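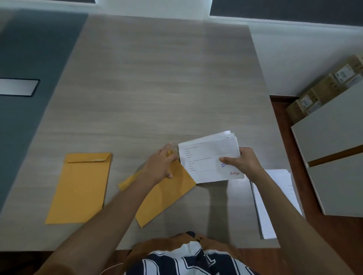 Papers and envelope, records desk.

Fliddale Office - Walk-through Checklist, September
Area covered: ground floor, records room, kitchen, rear stair
Building manager: Kashyap Property Services
Started 8:40 a.m.

Marks used: OK, FIX (can wait for the next service visit), NOW (do before the end of the day), N/A.

1. Exits and walkways

1.1 Front door opens fully and closes on its own - OK
1.2 Rear door opens without a key from inside - OK
Comment: Stiff at the bottom. The weather strip has come away on the hinge side and drags on the sill. Does not stop the door from opening.
1.3 Exit signs lit - FIX
Comment: Sign over the rear stair is dim on one side. Same note as last time.
1.4 Hallway clear to full width - NOW
Comment: Flattened cartons stacked against the wall by the supply closet. Moved to the recycling cage during the walk. Please stop using this spot.
1.5 Stair treads and handrail secure - OK
Comment: Third tread from the top has a worn nosing. Watch it.

2. Fire equipment

2.1 Extinguishers mounted, pin and seal in place - OK
2.2 Gauge in the green - OK
2.3 Service tags current - FIX
Comment: Kitchen extinguisher tag is faded and the date can't be read. Kostix holds the service record. Ask them for a new tag at their next visit.
2.4 Pull stations not blocked - OK
2.5 Smoke detectors, test button - OK, except records room
Comment: Records room unit chirped once and then tested fine. Battery to be replaced anyway.

3. Electrical

3.1 Cover plates in place and not cracked - FIX
Comment: Plate behind the printer has a corner missing.
3.2 No extension cords in permanent use - NOW
Comment: Space heater under the front counter was plugged into a power strip. Unplugged and tagged. If the counter is cold we need to look at the baseboard unit, which has been rattling since spring.
3.3 Panel door closes, 36 inches clear in front - OK
3.4 GFCI outlets trip and reset - OK, kitchen and restroom both

4. Records room

4.1 Shelving anchored to wall - OK
4.2 Heavy boxes on lower shelves - FIX
Comment: The Furoletti boxes are still on the top shelf. They need to come down, and it takes 2 people.
4.3 Step stool in good repair, feet not worn - OK
4.4 Nothing stored within 18 inches of sprinkler heads - OK
4.5 Loose paper put away at close - FIX
Comment: Paper left out overnight on the open shelf next to the door. Put it in envelopes or in a drawer. Box labels should match the log; the last number entered is 2,542.

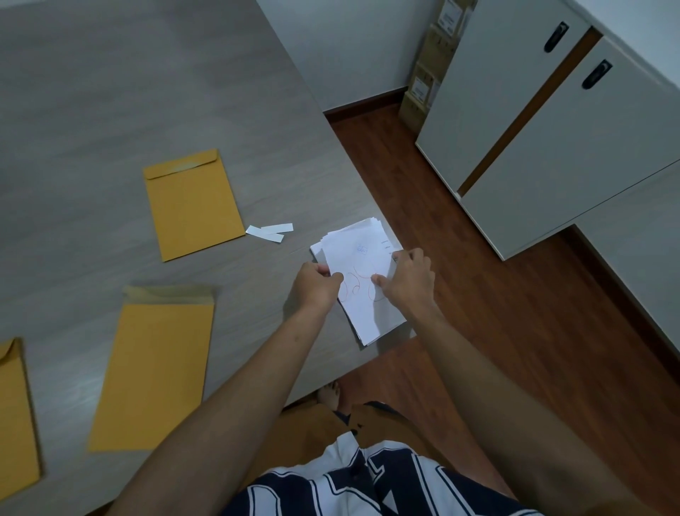
Sorting sheets; envelopes on the table.

4.6 Paper cutter guard fitted, blade locked down - OK
Comment: Lock is loose but holds. Do not leave the arm up.

5. Kitchen

5.1 Microwave clean, door seals - OK
5.2 Nothing stored on top of toaster oven - NOW
Comment: Roll of paper towels. Removed.
5.3 Refrigerator at 40 F or below - OK
5.4 Floor dry, mat flat - FIX
Comment: Mat curls at the sink end. Replace it, taping was tried already.
5.5 First aid kit stocked - FIX
Comment: Short on medium bandages and the eye wash is past its date. Gloves are fine.

6. Outside

6.1 Parking lot lights - N/A, checked by Kashyap after dark
6.2 Ramp and rail - OK
6.3 Gutters and downspouts - FIX
Comment: Rear downspout empties onto the path. It will ice over in winter. An elbow and a length of pipe should do it.
6.4 Dumpster lid closes - OK

Items carried over from last walk-through: 1.3, 4.2, 6.3

The NOW items at 1.4, 3.2 and 5.2 were taken care of during the walk. The baseboard heater needs its own work order with Kashyap - it is not covered under the Kostix visit.

Next check: before the heat goes on for the season. Bring the long ladder for 1.3.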